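Project report, part 2 - PC teardown and layout
Group: Effie Galbraith, Finbarr Phelan, Chaimae Tazi

Goal: learn where evrything sits in a desktop tower, then plan a rebuild. Case on its side, panel off. Budget 82 dollars for spares, most of it unspent.
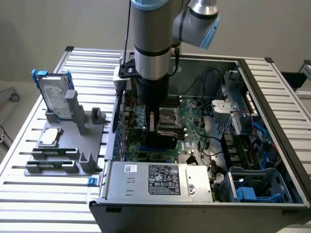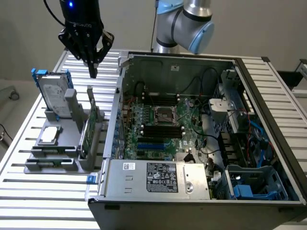

CPU, hard drive and green card in the parts holder.
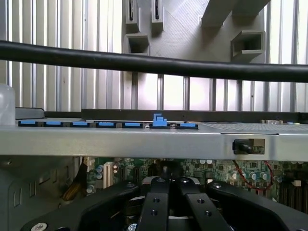 Wanpen Kongkaew read our draft and asked for a cable map before the parts list - the black bundle over the board confused her. Fair. Adding it to part 3, along with teh drive bay notes.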